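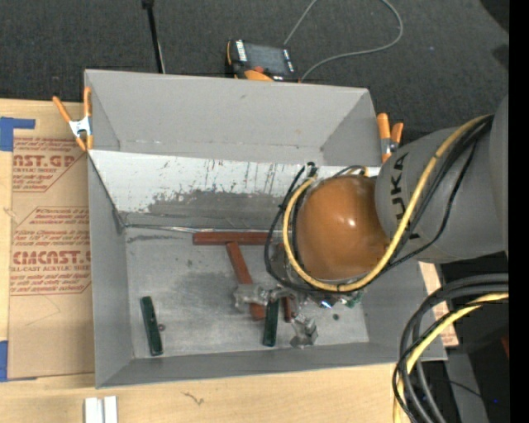
Progress report to the Flivau fund: the Prisbridge block library, October
Reading time: 2 minutes

Home Projects Reports Contact

Where the money went

You gave us 3496 and we have spent 2825 of it, chiefly on blocks, tables and the van. The grey bins cost nothing. They came out of the old Ahonen store and they look it — scuffed floors, streaks, smudges of uncertain date. We asked for a quote to have them resurfaced and then decided we liked them as they were.

What has been done

The long blocks are now sorted by length and go out to schools in sets. Over 351 sets have been lent since spring, and 182 came back complete, a better rate than the library manages with its jigsaws. The remainder came back nearly complete, or with extra blocks from somebody else's collection, which we have kept.

Every bin now sits on a table at working height. Your last letter asked whether this was strictly necessary. Our backs say it was.

What has not

Labels. The first batch fell off and the second batch will not come off, including the ones we put on wrongly. The bin marked Rollia contains nothing for Rollia and probably never will.

The white panels are chipped and worn grey in places. We had pencilled in new ones for this quarter and would like to move that line to the next, as the van needed a clutch.

What we are asking for

No more money at present. We would like permission to carry the unspent sum over, and a decision on whether loans to Rollia count as outside the area.

Related items
Prisbridge block library: how to borrow a set
Ahonen store clearance, final list
Flivau fund: notes for applicants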